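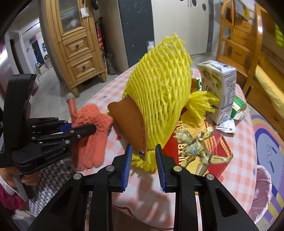 I want to get the bad news in at the top, before anyone downloads 2520 episodes and trains on them for a week: the gripper opening values in the first release of Flinness are wrong for a big chunk of the data. Flinness is my set of two-handed tabletop recordings made with hand-held grippers in ordinary homes, and the fault was in the left-hand unit. It reported its jaws as closed when they were standing open, and it did this most often around soft, springy things. The yellow foam fruit net is the classic case. It squashes, it bulges back up, it has those frayed strands at one end that love to get between the fingers, and the orange knitted glove lying beside it isn't much better. If you already pulled the March release, please stop using the left width channel and read on.

What happened

The short version is that a bit of fuzz and a loose screw ganged up on me.

The width reading on each gripper comes from a small magnet that turns with the jaw linkage, and a sensor that reads the angle. On my left unit, the screw that clamps the magnet holder had backed out by maybe a third of a turn. Not enough to rattle, not enough to see. With hard objects everything looked fine, because the jaws stop dead and the holder comes back with them. With squishy objects the jaws get pushed back a little at a time, the holder slips on its shaft, and the zero point creeps. After a few grabs the log says "fully closed" while there's a gap between the pads you could park a thumb in.

Then there's the fuzz. When I finally opened up the housing I found a little wad of fiber wrapped around the pivot, which added just enough drag to make the slipping worse. I clean the pads after every session (I'm fussy about pads!) and had never once thought to look behind them.

How I found it, which is embarrassing

I didn't catch this with a test. I have tests! They check that the width stays between the two limits and that timestamps go forward, and every bad episode passed them with flying colors, because a wrong number inside the limits is still inside the limits.

What gave it away was a policy I trained on the data and ran on the arm at Nakura. It would reach for a soft item, stop a little short, decide it was already holding it, and lift nothing at all, very confidently. I blamed the cameras first. Then I blamed the lighting, and then my own training code, which cost me most of two weeks and one keyboard. In the end I sat down and played the recordings back with the width plotted over the video, and there it was in the fourth clip I opened.

The safety part

This is the piece I'd like people to read even if they never touch the data.

On the Nakura arm, my release routine used the learned width as its starting point. If the model believed the jaws were closed, the routine opened them by a fixed amount from there. With a bad zero, that sent the real gripper past its mechanical stop, and the motor sat there pushing against the stop until the current limit kicked in. The first few times it just hummed. One time a linkage pin popped out and landed on the other side of the bench. I was standing close enough to hear it go by, with my safety glasses on top of my head, where they were doing a great job protecting my hair.

So, if you run anything trained on Flinness on real hardware:

Put a hard limit on jaw travel in the controller itself, and don't let the policy argue with it.
Lower the motor current for the first runs.
Wear the glasses over your eyes.
Stay out of line with the linkage while it opens.

What's in the set now

Version 2 has 3162 episodes in total, old and new together. Each one has a wide-angle video from the gripper's camera, the pose track for both hands, the width channels, and a one-line task note. The tasks are small household things: picking up, moving, sorting, putting into, taking out of, straightening. Tables and rooms are left the way people have them, with the packaging, toys and cupboards that come with that. I like the clutter and I'm not going to tidy it up.

I went through the old episodes by hand and marked roughly 1806 as touched by the fault. Those are still included, because the video and the poses are perfectly good. They carry a flag called left_width_bad, and for those files the left width column is filled with blanks instead of numbers, so your loader will complain loudly if you forget. I did it that way on purpose. A loader that crashes on day one beats the two weeks I had.

I also added a column called left_width_est, where I estimated the opening from the video by tracking the blue pads. It's decent when both fingers are in clear view and pretty poor when something soft is covering them, so treat it as a hint. Please don't report results on it without saying so.

What I changed on the grippers

Thread locker on the magnet screw, plus a dab of paint across the screw head so I can see if it turns.
A zero check at the start and end of each session: close fully, open fully, close again. If the two closed readings differ, the session gets thrown out.
The housing comes off for cleaning whenever I've been working with anything knitted, foamy or hairy.
The width gets plotted and looked at by an actual person (me) before anything is uploaded.

The right-hand unit never showed the problem, but it got the same treatment anyway. The grippers I lent to the folks at Asilham have the same holder, and I've written to them about it.

Things still open

I don't know exactly when the screw started moving. My flags begin at the first episode where I can see the mismatch in the video, and there may be milder cases before that. If you spot one, send me the episode number and the time and I'll add it to the list.

The Leckie conversion script still reads the old column names and will happily fill the blanks with zeros. Zero means closed! Don't use it until I've patched it. The plain loader in the tools folder is fine.

Last edited 2021-06-30. The old release stays up with a warning on it so that earlier results can be checked, but new work should start from version 2.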